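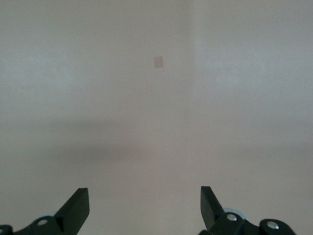

Slide 1 – Plain surfaces
Good morning. Wenjie Cui, from the Gultville workshop. I'm covering pale walls and panels, and how to mark them up before anything gets hung.

Slide 2 – Marking
Small bits of tan tape, one per fixing point. Pencil is hard to clean off matte paint. Press lightly and peel within 4 days.
Pass the sample board around here.

Slide 3 – Seams
Find the panel edges first. On pale gray they can be very faint, so check with a side light. The Bromley job had more than 33 panels – allow a full morning.

Questions, then break.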